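Zornent Handheld Leader: a long review after a few months of memory sticks

I have been putting off this review because I kept finding new things to say about the Zornent leader handle, and I suppose I should stop collecting them and write some down. For anyone arriving from a search, this is the tabletop teaching handle, the one with the thumb ring and the weighted base, that lets you drive a robot arm by remote control while it records everything you do. You move your hand, the arm moves its wrist. You squeeze, the gripper closes. When you've done the job enough times, you hand the recordings to whoever does your training and hope for the best.

I bought mine in December for $958, which included the handle, the base, two spare squeeze springs and a cable that is too short. My little corner of the world is computer refurbishing. We take old office towers, strip out what's worth keeping and pass the rest along, and the job I wanted to teach was pulling memory out of the board and setting it in a holder, and then putting it back in. Anybody who has done it by hand knows how much of that job lives in the fingertips. There's a little give, then a click, and your thumbs know about the click before you do.

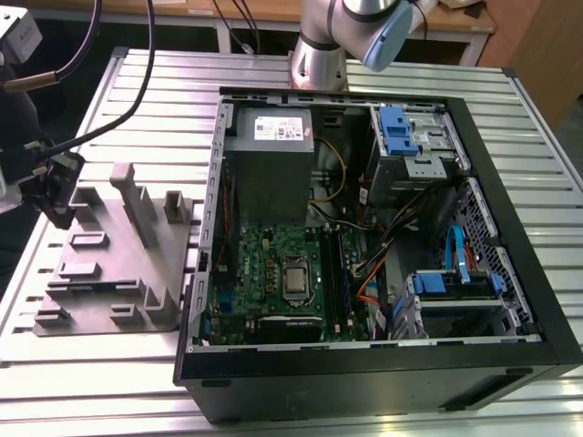

Setup took me most of a Tuesday, and I'll take the blame for half of it. The printed guide is friendly but it assumes your arm is mounted level and facing you, and mine is neither, so for the first hour every time I pushed forward the arm went off to the side like a shopping cart with a bad wheel. There is a page in the settings called Operator View where you tell it where you're standing. Find that page first! Once I had done that, the whole thing felt natural within ten minutes or so, and I say that as a person who has never been any good at video games.

Let me talk about the feel, because that's what you're paying for. The handle is light in the hand and the wrist joint turns very smoothly, with just enough drag that it stays put when you let go. The motion scaling is the best part by a mile. You can set it so that a big sweep of your hand becomes a small one at the arm, and I ended up at 40 percent for anything near the sockets and full speed for the trips back and forth. There's a foot pedal sold separately that switches between the two (I held out against it for weeks, then caved, and I should have bought it on the first day).

The squeeze is where I have some grumbles. Out of the box it's too stiff for long sessions, and by my thirtieth or so run my forefinger was complaining. The softer of the two spare springs fixes that completely, and I can't think why it isn't the one they install. There is also no force coming back to your hand. When the gripper is leaning on something it shouldn't, the handle feels just the same as it does in open air, so you have to learn to watch for it. My friend Ruoxi Lu, who has taught arms to do far fussier things than this, told me to stop looking at the gripper and look at the part, and that one piece of advice did more for my recordings than anything in the guide.
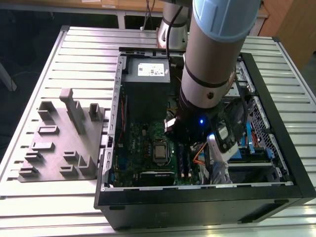 Recording is simple enough. One button starts a run, the same button ends it, and a long press throws it away. I threw away plenty. What I didn't understand at first was how much the layout of the bench would matter to the quality of the runs, much more than how steady my hand was. With the tower lying on its side and the board facing up, the gripper has to come in low by the memory slots with the power supply and the drive cage for neighbors, and that is not a lot of elbow room. I learned to come down from well above and finish the last bit slowly. The gray 3D-printed plate sits right beside the case, and keeping that carry short has made my runs shorter and a good deal more alike, which the training seems to appreciate. If you're planning your own plate, leave more space between the holders than you think you need. My first version was a pretty thing and quite useless.

The software that comes with the handle is called Tirmont, and it's fine. You can play back a run, trim the dithering off both ends, and put a label on it. The trimming tool is lovely, with big chunky sliders that even I can hit. The labels are less lovely. You can't rename a batch once it's closed, so I now have 74 good runs filed forever under "test test 2". I wrote to support about it and got a kind reply from a Catherine MacRitchie, who agreed that it was silly and said it was on the list. She also sent me a longer cable without my asking, and I thought that was very decent of her.

I did try the Cowie handle before settling on this one, thanks to a generous loan, and people always ask how they compare. The Cowie is cheaper and the grip is nicer, a soft rubbery thing that fits a small hand well. But it drifts. After a few runs the arm would be sitting a little off from where my hand thought it was, and when you're lining up with a slot that long and thin, a little off is enough to spoil your afternoon. The Zornent has drifted on me exactly once, and a restart cured it. If your work is picking up blocks or folding towels, save your money and get the Cowie. For board work I'd spend the extra.

A few smaller notes, in no order. The weighted base marks a painted desk, so put a mat under it. The status light on the handle is much too bright in the evening and I've got a bit of tape over mine. The carrying case by Flesteck, which the shop will try to sell you at checkout, doesn't have a cutout for the pedal. Left-handed use is supported, but you have to swap the thumb ring over with a tiny hex key, and the key is taped inside the lid of the box where I very nearly threw it out with the packaging.

I'd buy it again, and I'm giving it four stars out of five. The missing one is for the stiff spring and the batch names. If they sort out the second of those I'll come back and change the rating, and in the meantime I'm happy to answer questions in the comments, particularly about Operator View, on which I now consider myself something of an authority.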